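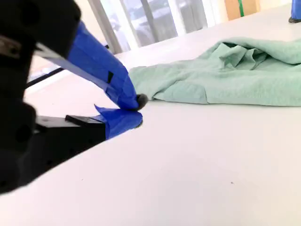

青いテープを巻いた2本の指を持つグリッパー

スケストベルグとソルネスを結ぶ渡し船、冬も運航へ 島民の定期券は据え置き

スケストベルグ港と対岸のソルネス島を結ぶ渡し船について、運航会社ラフルーは2023年9月26日、これまで運休していた冬の期間も船を出すと発表した。冬季の運航は初めてで、島の住民が以前から求めていた。便数は夏より減らし、朝、昼、夕方の1日3往復とする。

ソルネス島には橋がなく、渡し船が止まる冬の間、住民は北側の港に寄る貨物船に便乗するか、知人の小型船を頼って本土に渡っていた。貨物船は荷の都合で出港時刻が変わるため、病院の予約や学校の授業に間に合わないことがあった。冬だけ本土に部屋を借りる家庭も少なくない。

ラフルーの運航責任者アイマン・エラジさんは発表の席で、「夏だけの船という形では、島で暮らし続ける人の役に立たない。便は少ないが、決まった時刻に必ず港にいる船にしたい」と話した。

冬季便には、夏に使っている大型船ではなく、定員150人の船を充てる。船体が小さく、波の高い日の着岸に時間がかからないという。客室には暖房を入れ、甲板の座席は取り外して自転車と荷物の置き場にする。車の積み込みはできない。車で渡る必要がある場合は、従来どおり貨物船を利用することになる。

運賃は大人の片道が300円相当で、夏と変わらない。島に住所がある人向けの定期券も値上げせず、夏に買った券は期限まで冬季便でも使える。荷物は手で運べる大きさであれば無料だが、家具や建材などは前日までに港の事務所に申し込む必要がある。ペットはかごに入れるか、綱を付ければ客室の後ろ側に乗せられる。

予約は予約サービス「プランド」で受け付ける。8月に夏の便で試験的に導入したもので、冬季便では全便が対象になる。席に空きがあれば、予約なしでもその場で乗れる。携帯電話を持たない人のため、港の窓口と島の雑貨店でも紙の券を売る。雑貨店での販売は店の営業時間内に限り、払い戻しは港の窓口だけで行う。
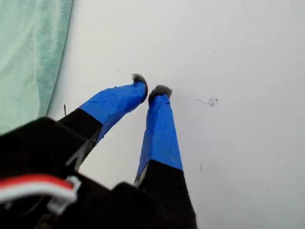
欠航の判断は、朝の便については前日の夜、昼と夕方の便については当日の朝に発表する。これまでは出港の直前に港の掲示板に張り出すだけで、島側の乗客には伝わりにくかった。今後はプランドの画面に表示するほか、島の集会所の入り口にも掲示する。昼の便が欠航した場合、その予約は夕方の便に振り替えられるが、定員を超えるときは通院と通学の客を先に乗せる。

待合所も一部改修する。ソルネス側の待合所は屋根と壁の一面しかなく、西風の日には雨が吹き込んでいた。ラフルーは残りの面に壁と引き戸を付け、室内に長椅子を置く。工事は冬季便が始まるまでに終える予定で、その間は隣の倉庫の一角を待合所として使う。スケストベルグ側では建物に手を加えず、始発前に扉を開ける時刻を早める。

住民の受け止めはさまざまだ。島で羊を飼う女性は、「子どもが冬も家から学校に通えるのはありがたい。夕方の便がもう少し遅ければ、部活動にも出られる」と話した。港の近くで宿を営む男性は、観光客が冬に増えるとは考えていないという。「客が来なくても、食料の仕入れに自分で行ける。去年は貨物船が来ず、パンを出せない朝があった」と振り返った。

一方、夏の大型船が冬の間つながれたままになることに疑問の声もある。説明会では、週末だけでも大型船を出して車を運べないかという質問が出た。エラジさんは、大型船は冬に点検を受ける必要があり、代わりの船を借りると運賃を上げざるを得ないと答えた。車の輸送については、貨物船の会社と時刻表を合わせられないか話し合いを始めている。

費用の一部は町の補助でまかなう。補助は最初の冬に限ったもので、次の冬以降は利用の状況を見て改めて決める。ラフルーは、冬の間の利用が延べ1000人に届くことを継続の目安に挙げた。町の交通担当は、目安を下回っても通院や通学の利用が多ければ考慮するとしている。

冬季便の時刻表は、両岸の待合所と港の事務所で配布している。ソルネス島の全世帯にも郵便で届ける。学校の休みの期間は朝の便の出港を遅らせるため、時刻表の裏面に別の表が印刷されている。団体での利用は港の事務所が電話で受け付ける。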